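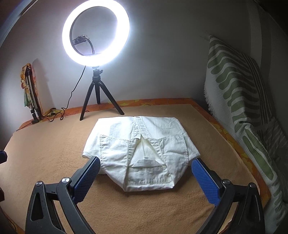

Part 5: Commenting on a planning application

By now you should have Plidell installed, your postcode saved and at least one street on your watch list. If you skipped straight to this part because there's a crane-sized proposal at the end of your road, I do understand, but please go back and do the postcode bit first. The comment screen stays greyed out until it's done and I get a lot of emails about that.

I wrote this part with the Hundgate scheme open on my other screen, so most of what I mention comes from there. It's the one where Frerichs want to put flats and a hotel on the old bus depot in Warik. Your own application will have different documents, but the buttons are all in the same places.

Finding the right application

1. Open Plidell and tap Watch list. Anything new on your streets has a green dot beside it.

2. Tap the application you want. You'll see the address, a one-line summary and the reference number. Copy the reference number somewhere (tap and hold, then Copy). You'll want it in a minute.

3. Look at the line marked Type. A big site can have several applications running at once: an outline one for the whole lot, a full one for the first building, and perhaps another just for knocking down what's there now. They look maddeningly alike in the list! Hundgate had its demolition application sitting right above the main one, and I wrote half a page about building heights before I noticed I was in the wrong place.

4. Check the line marked Comments close. Plidell takes this date from the council's own page and refreshes it overnight. For the main Hundgate application it reads 22 September 2020.

Caution: if the date in Plidell and the date on the council's page disagree, believe the council. The yellow notice tied to the lamp post is worth a look too if you happen to be passing.

Reading the drawings

5. Tap Documents. On a large scheme this list is long, and the file names are dreadful. Tap Sort, then By kind, and Plidell will have a go at grouping them into drawings, reports and letters. It guesses from the file names, so a few always end up in the wrong pile.

6. Start with the file called Design and access statement, if there is one. It's the nearest thing you'll get to a plain explanation of what the architects are trying to do. Yes, it will be full of sunny pavements and people holding coffee. Keep going until you reach the pages about height and layout.

7. Next open the elevations. These are the flat side-on views, and they're where you find out how tall things are. Tap the ruler in the top corner, tap the ground line, then tap the roof. Plidell reads the scale bar and gives you a height in metres.

Note: the ruler needs a scale bar on the same page. If it can't find one you'll get a grey box saying No scale. You can set one by hand under Ruler, Set scale, by tapping both ends of any length that's been written on the drawing.

8. Use the star to mark any page you might want to mention later. Starred pages turn up in a strip along the bottom of the comment screen, and it saves an awful lot of hunting about.

My own habit is to look at the existing elevations and the proposed ones back to back. Swiping left and right between two starred pages does this nicely, and on Hundgate it was how I spotted that the brick archway to the old depot was missing from the new street front altogether.

Writing your comment

9. Tap Comment and choose Object, Support or Neutral. You can change your mind right up until you send.

10. Paste in the reference number you copied earlier. I know, the app ought to do this for you. It's on my list.

11. Type your comment in the box. I'd aim for 400 words or so as a top limit in your head, but the box will take far more than that if you're in full flow.

12. Tap Topics and tick the ones your comment covers. The list has things like daylight, overlooking, traffic, noise, trees and effect on older buildings, which are all matters a planning officer can weigh up. You won't find property prices or losing your view in there. By all means be cross about them, but they don't usually count for anything in a decision.

13. If you've starred any pages, drag them from the strip into your comment. Plidell puts in the document name and page number for you.

Caution: your name and address normally go on the public file along with your comment. Phone numbers and email addresses are supposed to be blanked out by the council, but I'd leave them out of the comment box to be on the safe side. The same goes for anything about your health or your neighbours' goings-on. 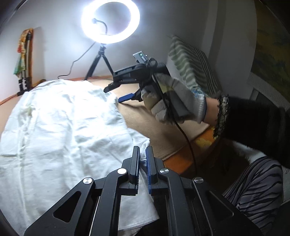 Saving and sending

14. Tap Save draft. Drafts are kept on your phone for 30 days and then cleared, so don't use them as a filing cabinet.

15. Tap Preview and read the whole thing through once. I like to do this the next morning if the date allows. You'd be amazed how many exclamation marks I take out (and I've left a few in here, so imagine the first drafts).

16. Tap Send. Plidell opens the council's form with everything filled in, and you press the council's own Submit button at the bottom. Until you've pressed that one, nothing has gone.

17. Wait for the council's email and forward it to your Plidell inbox address, which you'll find under Settings, My details. The application will then show a blue tick in your watch list.

Note: in Warik the email can take a day or two. If nothing has come after that, check your junk folder, then ring the planning desk with your reference number ready.

If the plans change

Developers often send in amended drawings halfway through. Frerichs did it in June, with a lower hotel and a different colour of brick. When this happens the green dot comes back and you'll see Amended beside the application. Tap it and then Compare to see old and new drawings side by side. Your first comment normally stays on the file, so if you've more to say, go back to step 9 and send a fresh one that mentions the new drawing numbers.

Alerts for committee dates are switched on separately, and they're covered in Part 8.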